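Walo 2 review: the labeling tool I kept open all April

I've been splitting hand-task clips into steps with Walo for a month, and I'm so happy with it! The timeline snaps to contact changes, so grasp, wipe and release mostly land where I'd put them - I fixed 43 boundaries in 300 clips. Export to our planner's format just works. The undo history is short, though, and search gets sluggish past 700 clips.

Two-handed work is where it shines, with a separate track for each hand.
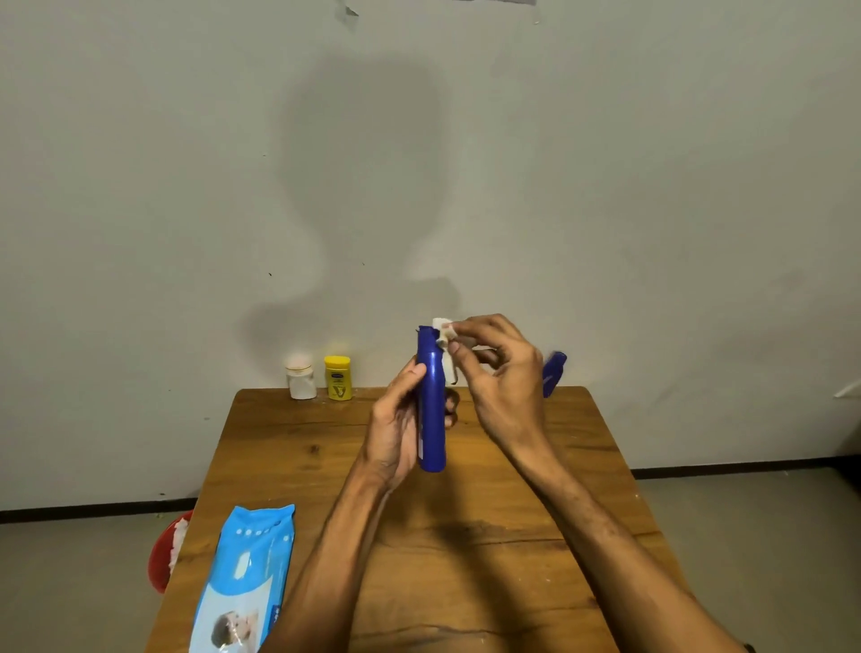 Nghĩa Lâm wrote in to say search is much faster once you turn off thumbnail previews, and that the undo limit can be raised in the config file.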